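4.3 Setup and upkeep of the hand-held gripper

All recordings in this section were made with a single hand-held gripper, referred to as Unit A, fitted with a fisheye camera. The jaws are moved by a trigger under the operator's fingers and closed by a return spring. We used one unit throughout so that changes in the recordings could be traced to the state of that unit, with no need to separate them from differences between units. The mounting bracket was supplied by Obura and the fingers were cast in-house in the Rendale workshop.

Setup at the start of a session followed a fixed order. The operator wiped the front lens element with a dry cloth, seated the camera in its bracket and tightened the two clamp screws. The trigger was then pulled to full travel and released. If the jaws did not return to the fully open stop, the slide rail was brushed out before any recording was made. Fibre from soft objects was the usual cause. Shed fibre packed into the rear of the rail, where it could not be seen with the fingers fitted, and for this reason the fingers were removed every 80 grasps when plush items were in the object set.

Exposure was harder to fix in advance. The camera ran on automatic exposure during the first 427 grasps, and the frames from that block vary widely in brightness. Polished and glossy surfaces were the main difficulty, as a small reflected light could saturate while the outer part of the view stayed close to black. Figure 3 gives a demanding case, with a convex silver surface and a shaggy green object both close to the camera. The near-black outer areas and the pale saturated spot near the centre of the dome occupy opposite ends of the sensor's range. Tuning on the dome alone lost the texture of the fur, so exposure was set by hand from the fur and the saturated spot was accepted. 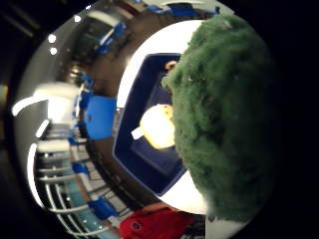 Naomi Waweru argued in review that fixing the exposure by hand moves the problem from the camera to the operator, and that any such setting should be logged with the session or it cannot be repeated. We agree. From the second block onward the shutter and gain values were written to the Clidine session log, together with the clamp screw torque and the date of the last rail cleaning. The first block has no such record and was left out of the comparison in Section 5.

The second adjustment concerned the bracket. A fisheye view of this kind takes in much of the room as well as the work surface, and a small rotation of the bracket is hard to notice by eye because straight edges are already bent. Darius Stoica proposed a check in which the gripper is set in a printed cradle and the camera is pointed at a fixed target card. The offset between the card centre and the image centre is stored, and the bracket is reseated if the offset has changed since the previous session. The check was added after the bracket was found to have crept during the March recordings – the lower clamp screw had lost its washer.

Glare on the work surface was treated as part of the setup. A glossy white surface, as in Figure 4, returns the overhead fixtures as a streak that moves when the wrist turns. Lowering the gain shortened the streak but darkened the shaded side of the view, where the operator's own hand may already block some of the light. A matte cover would have removed it. We kept the bare surface, as the trained policy was expected to run on the same kind of surface.

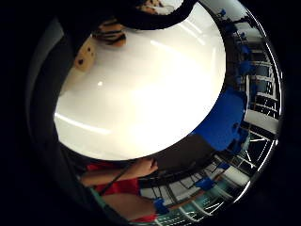

Figure 4. Fisheye view of the glossy white surface, with glare streak and patterned soft object. The black area outside the circular view was masked before training.

Wear was tracked through the return spring and the finger pads. The spring was replaced once, after 913 grasps, when the jaws began to stop short of fully open even with a clean rail. The pads were changed at the same time. Analyn Baluyot carried out both replacements and repeated the cradle check before the unit went back into use. At the end of the study the count stood at 1381 grasps and the second spring was still within its limit.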